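Module 3: Reading Claims Made About Ordinary Goods
Session notes, Week 2
Handout revised December 2022

Most of you will have read the Welia survey by now. It reports that 1405 households were asked whether a "calmer" living room made them drink fewer fizzy drinks. The press summary says yes. I am not convinced, and by the end of the session I hope you won't be either.

Start with who was asked. The households came from a customer list belonging to Vodden, a firm that sells soft furnishings. People who have just paid for a new sofa are likely to say nice things about it. The report mentions this once, in a footnote on page 19, and then carries on as if it hadn't.

Next, the word "calmer". It is never defined. Respondents ticked a box if they felt the word applied. One person's calm is another person's beige, and we have no idea whether two people ticking the same box meant the same thing. The authors could have asked about noise, clutter, light or how many people use the room. They asked about none of these.

Then the drinks. Nobody's bin was checked and no receipts were kept. People were asked in February to remember what they drank before Christmas. Try it yourself for last week and see how far you get.

The Szabó reply is better, though I wouldn't lean on it too hard. It points out that income could explain both the furniture and the shopping. Fair enough, but it doesn't measure income either. It uses postcode as a stand-in, and the Alley estate, where much of the sample lived, has very mixed housing within a single postcode.

Terms to know for the seminar:
Self-report: what people say they did.
Confounder: something else that could be driving both results.
Convenience sample: whoever was easiest to reach.

For next time, write one side of A4 on what you would need to see before believing the Welia claim. Do not tell me "a bigger sample". A bigger list of Vodden customers is still a list of Vodden customers. Say what you would measure, who would do the measuring, and what result would change your mind.

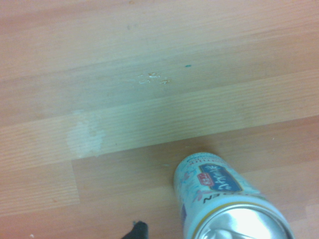
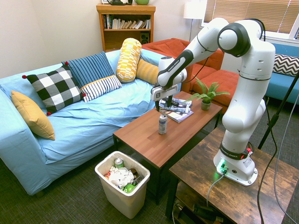

Fig. 1 (first picture): a drinks can on a wooden surface. Fig. 2 (second picture): a living room with sofas and patterned cushions.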